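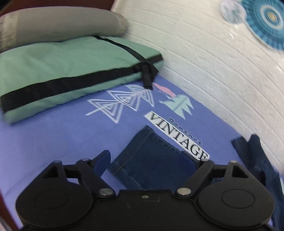

Recap Writer, Daytime Drama (part-time, remote)

Posted 2019-08-23

Dranotum covers daytime television for readers who follow their shows every day and want to talk about them afterward. We publish episode recaps, spoiler roundups, cast news and a weekly mailbag. We are hiring one recap writer to cover Caputo, the hour-long family serial that moves to five episodes a week this fall.

The job starts in September. Our current Caputo writer, Hala Srour, is moving to the evening drama desk and will overlap with the new writer for the first 2 weeks.

What you will do

Write 3 recaps a week of 700 to 900 words each. The other two episodes are covered by Anas Matar, who also handles the mailbag. You and Anas will split the days between you and can trade when needed.

File each recap within four hours of the East Coast broadcast. We get some episodes early, but not all of them, and you should plan on watching live.

Write one short spoiler post a week from the advance summaries the show sends out. Spoilers go in spoiler posts only. They do not go in recaps, headlines or social media captions.

Keep the character pages up to date. Caputo has a large cast and has brought four people back from the dead in the past six years, so the family tree needs regular attention. Please read it before you apply.

Check reader comments on your own posts for corrections. Readers of this site know the show very well and will tell you if you mix up the two Birkorport hospital storylines.

What we are looking for

You have watched Caputo for at least a year, or you know another daytime serial well enough that you can catch up fast. We have archive access for staff.

You can write a clear account of a plot with six things going on in it. Opinions are welcome in a recap, but a reader who missed the episode should be able to follow what happened.

You can meet a same-day deadline. Published clips are helpful. A fan blog or a long-running forum thread counts.

You do not need a journalism degree. You do need your own computer, a reliable internet connection and a legal way to watch the show when it airs.

Pay and hours

We pay $100 per recap and $40 per spoiler post. The character page work is paid hourly at $22. Most writers on this beat put in about 15 hours a week. This is a contract position with no benefits. Invoices are paid twice a month.

Season finale week and the holiday specials pay time and a half. Reruns are not recapped, so expect a lighter schedule at the end of December.

Our office is in Akevberg, and you are welcome to use a desk there if you live nearby. Nearly all of the recap team works from home.

How to apply

Send the following to Imad Najjar, daytime editor, through the contact form on our Jobs page:

A short note saying which shows you watch and how long you have watched them.

A sample recap of any Caputo episode from the past month, 700 to 900 words. If you do not follow Caputo, recap another daytime serial and tell us which one.

Links to up to 3 published pieces, if you have them.

Please put "Caputo recaps" in the subject line. Attach the sample as a plain document, not a PDF.

Imad and Kuo-hua Ng will read the samples. Finalists will be asked to do one paid trial recap on deadline, at the regular rate, followed by a phone call. We will reply to everyone who sends a complete application.

Questions about contracts or payment should go to Qusai Hakim, using the same form.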